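Neta project: progress report to the Norkeck fund
September 2026

Prepared by Joelle Saab, with Karim Azar and Magdalini Ververidis

Work since the July report went mainly into the second task: picking up small objects in simulated bedrooms and placing them on or next to furniture. The policy is trained in simulation only. The question we agreed with Catherine Gunn at the start of the year was whether varying the camera angle during training makes the policy less dependent on one fixed view.

We now have 307 demonstrations that passed our checks. Each one was replayed from its saved joint positions, and any that did not reach the same end state was dropped. Wissam Darwish rewrote the replay script so that the room and the camera are reset separately. That took longer than planned, but it lets us render the same arm motion from several views without recording it again.

The bedroom layouts use a Franka Emika arm with a parallel gripper, its base set on a nightstand by the foot of the bed. Camera poses are drawn at random, including strongly tilted ones. 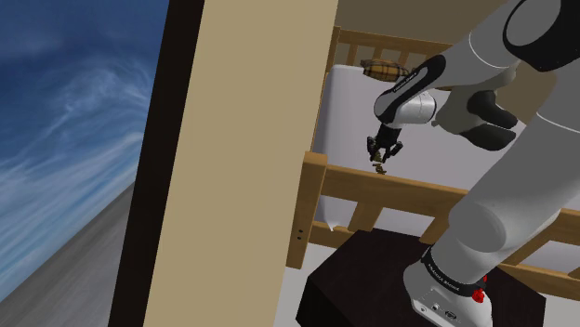

We tested two policies, both trained on the same demonstrations. The first saw only the fixed view. The second saw 4 rendered views of each demonstration. Each was run for 50 trials from camera poses left out of training. The fixed-view policy completed 17 trials and the varied-view policy completed 40. Most of the remaining failures happened at the grasp – the fingers closed too early, above the object. We have not yet separated the effect of the camera angle from the effect of simply having more images, and the result should be read with that in mind.

Two items are behind schedule. The Silla layouts still have collision errors where the mattress meets the bed rails, so they are left out of all the numbers here. The comparison on Ragab, our older training code, has not started.

Next period we will run the control with an equal number of images per policy, fix the Silla collisions, and add a wrist view. Spending is within the approved budget and we are not asking for any change to it.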